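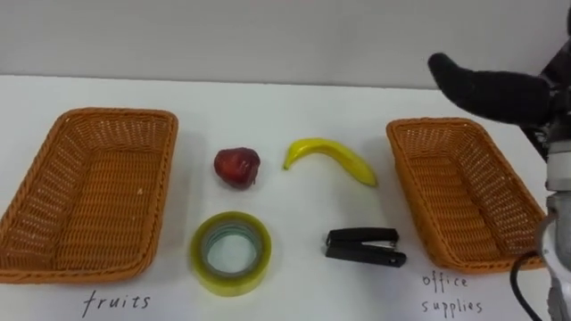
Fleltby Rooms: sorting desk and surrounding floor
Inspection checklist, form 538
Month: July
Inspected by: Berwyn Ruddock
Comments reviewed by: Catherine Cairns
Scope: desk, baskets, labels, sorting items, floor within reach of the desk. Electrical testing is on a separate sheet.

Key: S = satisfactory. A = action needed. N = not checked on this visit.

Section 1. Desk

1.1 Top clean, no residue or grit. S
1.2 Edges and corners free of chips and splinters. S
Comment: the notched corner is part of the shape of the top. Do not log it as damage. It was logged as damage twice last year.
1.3 Top fixed to frame, no movement when pressed at each corner. S
1.4 Desk level in both directions. A
Comment: 2 mm low at one end. Within tolerance for sorting, but round items can travel. Foot to be adjusted at the next visit.
1.5 Feet flat on the floor. S
1.6 Anything tied to the legs is secure, with no loose tail at foot height. S
Comment: red strap at the base of the front leg. Knot tight. Leave in place until Hilde Meijer has confirmed whether it is still needed.
1.7 Load limit notice displayed. A
Comment: missing. Replacement notice requested from Viltberg.

Section 2. Baskets

2.1 Two baskets present, same pattern. S
2.2 Rim braid intact all the way round. S
2.3 Weave of walls and base free of broken or projecting strands. S
Comment: run a cloth along the inside as well as the rim. A strand which catches the cloth will catch a finger. Trim flush, or withdraw the basket if the break is in the rim.
2.4 Baskets empty at the start of a session. S
2.5 Baskets stand flat without rocking. S
2.6 Clearance of 100 mm from basket to side edge of desk. A
Comment: not kept up. The baskets are set down at an angle and drift outwards during use. Mhairi Cruickshank has suggested corner marks on the top. Agreed in principle, removable tape only.

Section 3. Labels

3.1 One label to each basket, on the near side. S
3.2 Wording matches the contents list. S
Comment: the list gives "fruits" and "office supplies". Use the same wording on any new label. "Stationery" was used on the previous set and caused mixed returns.
3.3 Lettering legible from the working position. A
Comment: legible close to, but the stroke is thin and the writing is joined. Rewrite in block capitals with a broader pen.
3.4 Label not covered by the basket. S
Comment: check again whenever a basket is moved. 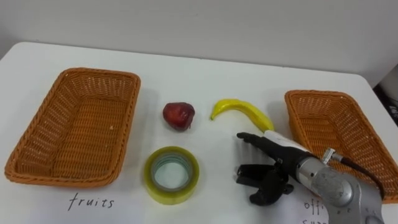
Section 4. Items for sorting

4.1 Items laid out between the baskets with a clear gap between each. S
4.2 No item overhanging the desk edge. S
4.3 Fruit: surface clean, no cracks, no sticky patches. S
Comment: wipe the apple and the banana with a damp cloth and dry before they go back on the desk.
4.4 Packing tape: roll lying flat, free end stuck down. S
Comment: a roll stood on its rim will leave the desk sooner or later, particularly with 1.4 outstanding. Flat only.
4.5 No blades, pins or open staples among the office items. S
Comment: tape to be supplied without a cutter. Dispensers with a serrated edge stay in the Serkero cabinet.
4.6 Items counted back in at the end of the session. N
Comment: session still open at the time of inspection. Na-rae Bang to complete and initial.

Section 5. Floor and access

5.1 Boards flat, no lifted blocks in the herringbone. S
5.2 Floor dry and free of dropped items. A
Comment: small piece of paper with handwritten marks on the boards. Pick up at close.
5.3 Cables on the floor routed clear of the walkway. A
Comment: black cable lies across the boards in a loose curve. Cover or re-route before anyone is asked to carry baskets past it. Chisholm stock a low rubber cover which is suitable.
5.4 Space in front of the desk sufficient for one person to step back. S
5.5 Lighting even across the desk top, no glare. S

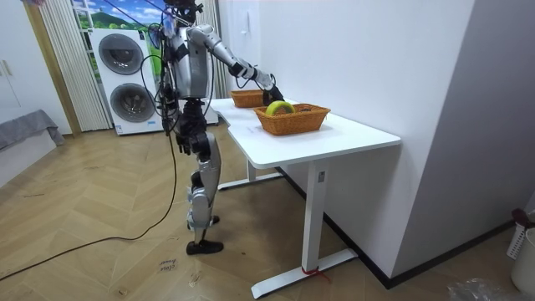

Desk against the wall, with both baskets on the top. See items 1.6, 2.6 and 5.3.

Actions carried forward

1.4 Adjust foot. Berwyn Ruddock.
1.7 Fit load limit notice. Catherine Cairns.
2.6 Corner marks for baskets. Mhairi Cruickshank.
3.3 Rewrite both labels. Na-rae Bang.
5.3 Cable cover. Berwyn Ruddock, before next use of the walkway.

Allow 20 minutes for the full check. Item 4.6 is done separately at close and the sheet is not to be filed until it has been initialled.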